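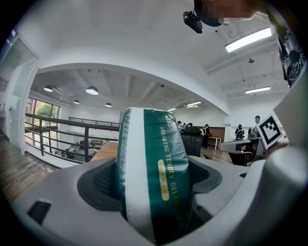 Packing bench, pouch in gripper

17th July. Entry by Shuzhen Yan, read over by Deming Peng.

Purpose: settle the packing order for the green pouches before the Kandemau carton spec is frozen. Previous notes on this are in the March pages and are mostly about the outer carton, so they are of limited use here.

Material
Pouch: green and white, glossy plastic film, white stripe down one side, gold lettering (TENDER DREAMING) running lengthwise. The film creases easily. Entered in the stock sheet as Clunano sample, lot 141. I am keeping that lot separate from the Zeng pouches, which have a stiffer film and do not behave the same way in the box.
Box: black, square, open top. No insert.
Surface: the oak-grain table upstairs by the railing. The front edge of the top is bowed, so do not use it as a reference for squaring up the box. Use a strip of tape.

Procedure as written up
1. Box left of center on the table, open side up, flaps or lid out of the way.
2. Pouch held upright by the body. Do not hold by the folded top edge. The fold is the first place to take a permanent crease, and Kandemau will reject on that.
3. Lower straight down. Stop when the bottom edge touches. Release, then check that the pouch stays up without support.
4. Next pouch against the first, printed face the same way.
5. Removal is the same in reverse, one at a time, lifting clear of the rim before moving sideways.

Allowances
The sheet gives a drop limit of 9 mm for release above the box floor. Deming thinks this is generous for the thinner film and wants it halved. Left as is until we have Farby's film data. The static load figure on the same sheet is 600 g per pouch, flat. Nothing there for upright, and upright is how we are packing, so the number should not be quoted to Kandemau.

Stock sheet total is 1,147 pouches across both suppliers. The Clunano and Zeng lines were added together by mistake in the last revision. Needs splitting again before anyone orders boxes against it.

Handling the other item
The dark green rectangular piece with the white top edge goes through the same box with the same steps. Lift by the long sides. If it is tilted during the lift it catches the rim, and a caught corner marks the box before it marks the item. Keep the right-hand side of the table for whatever is waiting to be used, and nothing stacked along the front edge.

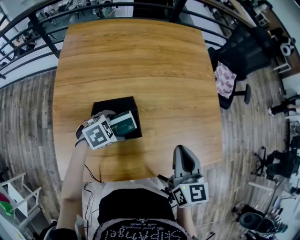 Should the box be lined before packing?
Leave it unlined for now. A liner takes up clearance on all four sides, and the outer carton dimensions were drawn for the bare box. If Farby's data shows the film scuffs against the wall, try a single sheet on the floor of the box first and remeasure the height.

Open points
Split the stock total by supplier (SY).
Ask Farby for puncture and crease values, both films (DP).
Upright load figure: no source yet.
Confirm with Kandemau whether the printed face has to point toward the opening side of the carton. Their drawing shows it one way and the text says the other.
Replace the tape strip on the table, the old one has lifted at one end.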